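Posted in December by the author | Filed under: Fitness, Over 50s, Strength

Starting with weights at the leisure centre

I signed up for the strength class at Brendura in the spring after my doctor mentioned bone density for the second time. I had never lifted anything heavier than shopping on purpose. I walk most days and had assumed that was enough, but walking does very little for the arms and back, and mine were weak.

The class runs for 22 weeks, with 2 sessions a week, and costs £400 if you pay in one go. I thought that was a lot. A friend goes to the Erkmont gym across town and pays less, but she gets a card for the door and a room full of machines and that is it. At Brendura there is an instructor for the whole hour and she corrects you.

The first month was dull. We sat down on a bench and stood up again, we pushed against a wall, and we learned to bend at the hips with a broom handle held along the back. I found the hip bend very hard to get. I kept rounding my shoulders and the handle kept coming away from my head. Then we did the same thing holding a small weight, and after that a slightly bigger one.

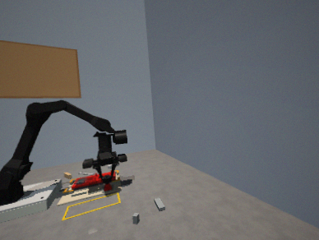
Robot arm and cork board, computer-rendered.

My knees complained in the second month. I cut the squats down to a high bench for a fortnight and they settled. The instructor's rule is that muscles may ache the next day but a joint should not hurt during the movement, and if it does you stop and change something. I have stuck to that.

I keep a notebook with the exercise, the weight and how many times I lifted it. When I added up one session in October the total came to 1,323 kilos, counting every repetition of every exercise. It sounds more impressive than it felt, as most of it was leg press.

What has changed so far: I can get up off the floor without holding on to the sofa. The big suitcase goes on top of the wardrobe and I put it there myself. My weight is the same as it was in spring. I sleep better on class nights, though that may just be the later supper.

I did buy a set of Lubis bands for the weeks when the centre is shut. They are fine for rows and shoulder work – less good for legs, where the thick one rolls up behind the knee. I wear ordinary flat trainers. Running shoes are too soft underneath and I wobbled in them.

The next block starts after the holidays and I have put my name down. We are meant to be starting deadlifts with the proper bar.

Tags: strength training, bone health, beginners, resistance bands

We use cookies to remember your settings and count visits. By continuing to read this blog you agree to their use.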